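August 13, 2023

Continue from the last entry about the drift between the two hands. Jericho Yap read it and asked me to write the calibration part more slowly, so I do it now while I still remember everything.

**Question of this week.** When we record a demonstration with the two hand-held grippers, we get the pose of each hand from the marker cube. Each hand alone looks good. The distance between the hands is what goes wrong, and for tasks with two hands this distance is the important number. I want to know if the error comes from the cube pose, from the clocks, or from both.

**Data.** We have 596 recordings in the folder "Zola". I removed the ones where one cube was lost for more than one second, and 539 are left. Of these, 255 are tray tasks. I use only the tray tasks for the analysis below, because the tray does not move much and I can take it as a reference.

**What I tried**

1. Old method: one offset for each cube, measured once in January and never again. The distance between the fingers at the closing moment should be the same every time. In our data it has a spread of 19 mm. This is too much for the policy, and it explains why the Vistimeck arm closes beside the object and not on it.

2. New offset at the start of every session. The operator touches both fingertips together and holds still, then turns the wrists slowly. We solve for both offsets at the same time. The spread becomes smaller, but it is still large when the hands move fast. When the hands are slow it is fine. This made me suspect the clocks.

3. Time shift between left and right, estimated from the touch moment. I search for the shift which makes the two speed curves match best. The code is in the Cabrera branch, file name is the same as before. With both corrections together the fast motions look almost like the slow ones.

So my answer for now is "both", but the clock part is bigger than I expected. I was sure in January that the clocks were fine, and I wrote this in the old report. Please do not use that page any more.

**What I do not trust yet**

- The touch moment is found by a threshold on speed. If the operator is nervous and shakes a little, the threshold finds the wrong moment. I looked at the worst recordings by eye and corrected them by hand, so the result is a little too nice.
- The shift is one constant for the whole recording. If the clocks drift during a long recording, we will not see it. Jericho thinks it is small. I would like to measure it with a second touch at the end.
- Cube faces seen at a very flat angle give a pose that jumps. I now drop these single poses and interpolate. I do not know if this is correct for the turning motions.

**Training.** I trained the Omamier policy again with the corrected tray recordings, same settings, same seed. In the replay check the two hands keep their distance much better over the tray. I did not run it on the real arms yet, so please do not write to anybody that it works.

**Protocol for the next recordings (version for everybody)**

- Start the recording on both sides and wait until both are running before you lift the hands.
- Touch the fingertips, count slowly to three, then turn the wrists left and right.
- Put the tray in the middle of the table, with the two round recesses on the far side from you. In some old recordings it is the other way around and I had to label them again.
- Reach in with both hands and keep them above the near compartment for a moment before the first grasp. The marker cubes should stay on the upper side. Do not roll the wrist so far that the cube goes under the hand.

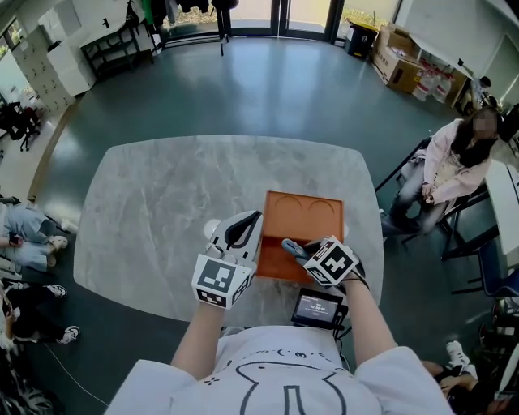 **To do**

- [ ] Add the second touch at the end and compare the two shifts
- [ ] Replace the speed threshold with something less sensitive (ask Jericho for his filter)
- [ ] Run the recordings without tray through the same script
- [ ] Correct the January report, or at least put a warning on the first page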